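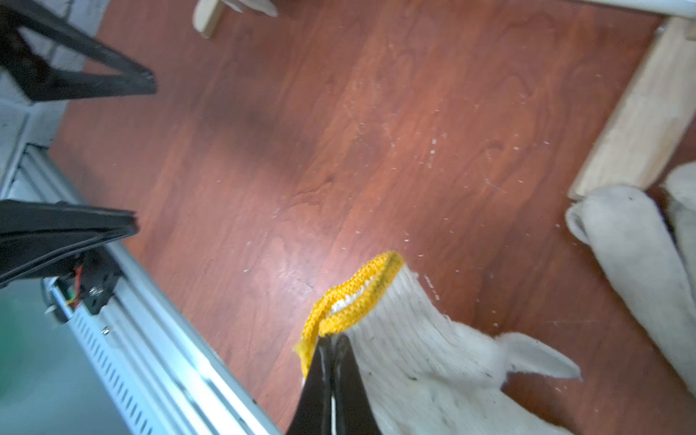 Lastwood wash and mend scheme gives work gloves a second season

Lastwood, February

The shared tool shed at Lastwood is opening its glove wash to every allotment and garden group in the valley this spring, after a first winter in which 3,000 knitted cotton work gloves were washed, dried, sorted into pairs and sent back out to people who needed them.

The scheme, run by the Anach Garden Network, began with one washing machine, a drying rack and a crate of grubby gloves left over from the autumn hedge planting. Members had been buying new packs each season and throwing away the old ones, often after a morning or two of light weeding. We thought there must be plenty of life left in them, and we're delighted to say there was!

White knitted cotton gloves are cheap, comfortable and a bit of a nuisance to look after. They pick up soil, seed fluff and lint, they go out of shape if they are dried too hot, and they have a talent for losing their partners. The method we have settled on is simple enough for anyone to copy at home:

Shake the gloves outdoors and turn the cuffs back so no grit stays inside.
Soak overnight in cold water with a handful of washing soda.
Wash at 40 degrees, with nothing else in the drum.
Pull each finger straight while the glove is still damp.
Peg out to dry on a rack, well apart, and leave until the cuff is dry right through.

The last step makes the most difference. Gloves laid flat on a table or heaped on a radiator stay damp in the fingertips for days, and a damp fingertip soon smells like a pond. Hung up with air all the way round, most are ready by the next afternoon.
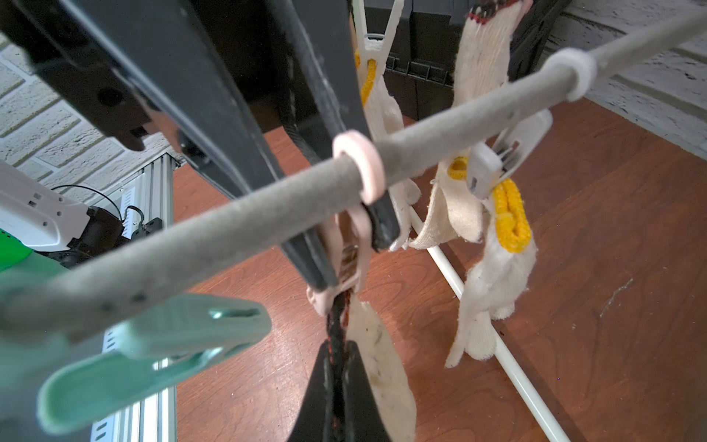 Pegs matter too, more than we expected when we started. Plain plastic ones in any colour do the job well, as long as the spring is firm enough to hold wet cotton without chewing it. We clip at the edge of the fabric, and we keep the rack indoors by a window that can be opened a little on dry days. A rail with a soft covering is kinder to loose knit than bare metal, and gloves are less likely to slide along it and bunch up at one end.

Some grey marks never come out, and we have stopped worrying about them. A stained glove digs just as well as a white one. Gloves with frayed edges go to the mending table, where a few stitches in strong thread will usually stop the damage spreading. Those past mending are cut up as plant ties or cleaning rags for the tool shed, so very little ends up in the bin.

Odd gloves get their own box. Knitted gloves of this sort fit either hand, so two odd ones with matching cuffs make a perfectly good pair, and about 800 of the gloves returned this winter went back out that way.

From March, groups will be able to drop off gloves at the Lastwood shed or at the Swai community garden, where a second rack has been set up in the potting room. Each group will get a Vemell bag, our own drawstring cotton sack, which holds enough gloves for one full wash. So far 135 bags have been sewn by members over the winter evenings, and more are on the way. There is no charge for washing. Groups are asked to take out any leather or rubber-coated gloves first and to knock off the worst of the mud.

Drop-in mending sessions start at 10am at Lastwood and 2pm at Swai. Beginners are very welcome, and needles, thread and tea are provided. Spare clothes pegs are always useful, so please bring any you can part with.

Notes for editors

The Anach Garden Network links allotments, school plots and community gardens across the valley. Visits to either drying room can be arranged through the Lastwood shed during opening hours. A one-page copy of the washing method is available there in large print.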